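Stornano opens its practice table

The Stornano project at Tallby has started gathering examples for its new learning system, and the first batch is already a delight to page through. Everything happens in simulation: a yellow arm on a gray pedestal, a big pale table, and a handful of small colored pieces to practice on.

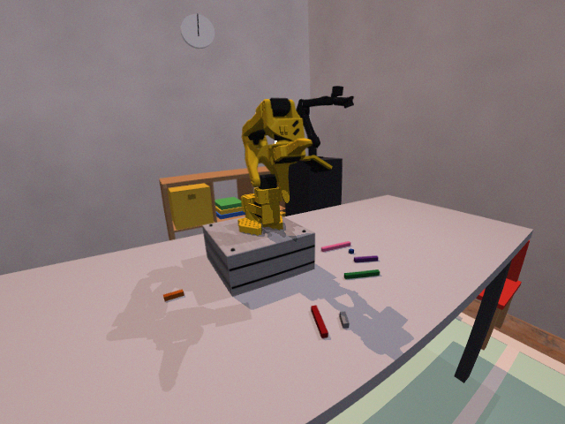 701 runs since January

The team has recorded 701 runs so far, most of them guided by a person at a desk in Tallby using a small hand controller. A run lasts 60 seconds at most, and the piece positions are shuffled before the next one begins. Stustix, which wrote the room software, can render the same moment from several viewpoints, so the system gets to learn from wide views of the furniture and rug as well as the tabletop. 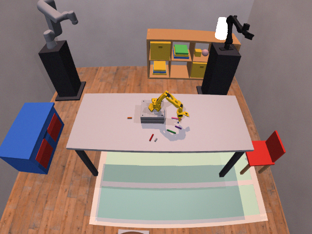

Close work counts most

Reaching down beside a thin stick without knocking it is the part everyone wants more of. Over 16 hours of that kind of approach are planned for the next round, with the gripper brought in low from different sides. Failed tries are kept too, and labeled as such!
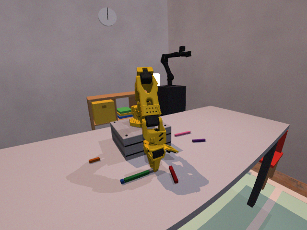 What comes next

Jõgi will train the first model on the set this spring and share early results with six partner labs. Groups that would like to record runs of their own can write to the Tallby office for a login.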